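Contreras Shared Kitchen
Interim report to the Urnico Fund, second reporting period
Submitted 9 July 2023 by Crisóforo Barajas, program coordinator

Purpose of the grant

The grant supports the refitting and daily running of the shared kitchen on the ground floor of the Contreras building. Work in this period covered two items in the approved plan: the handling of opened food and drink packages, and the storage of cups and mugs. Spending remains within the budget agreed in March.

Opened packages

Residents had reported that opened cartons were being left on the counter or put back in the wrong refrigerator. A written procedure has been in use since the start of the period. One-liter milk cartons are the most common item, and they are now closed, dated and returned to the upper shelf after each meal. Cartons that have lost their shape are checked at the evening round and either finished the same day or rinsed and flattened for recycling.

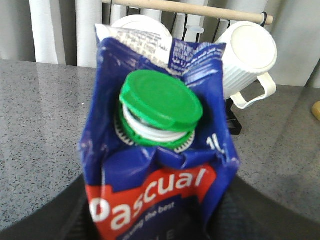
Photo: Contreras Shared Kitchen / C. Barajas

The procedure applies to all cartons with a screw cap, including the blue one-liter milk with the green cap. Caps stay on the carton when it goes to recycling, as the collection contractor, Boltico, has asked. A shelf label and a short notice by the sink explain the steps. Compliance was uneven in the first weeks and has improved, although weekend meals still account for most of the lapses. We will extend the evening round to cover them.

Cup and mug storage

The closed cabinet formerly used for mugs was removed under item 5 of the plan. Its hinges had failed, and the lower shelf could not be cleaned properly. Mugs are now kept on open stands on the counter, within reach of residents who cannot use the high cabinets.

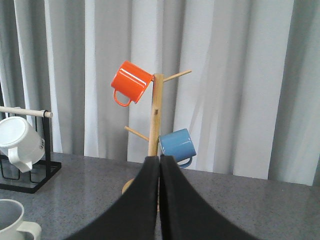 Two residents' meetings discussed the choice of stand, and opinion was divided. Some residents preferred metal for ease of wiping; others asked for wood. Both types are in use on the counter for the time being. The light wooden mug tree carries enamel mugs, an orange one and a smaller-looking light blue one among them, and it still has free pegs. The black metal stand is kept beside it. A decision on further purchases will be made in the next period, when both have had longer use. The Flakier catalog lists suitable replacements at a price within the remaining allowance.

Expenditure

Spending to date under these two items is $2,341. A further $200 is reserved for labels, cleaning supplies and replacement mugs. Receipts are attached as Annex 3.

Next period

Planned work consists of repainting the wall behind the counter, replacing the refrigerator door seal and revising the kitchen notice in larger type. No change to the approved budget is requested.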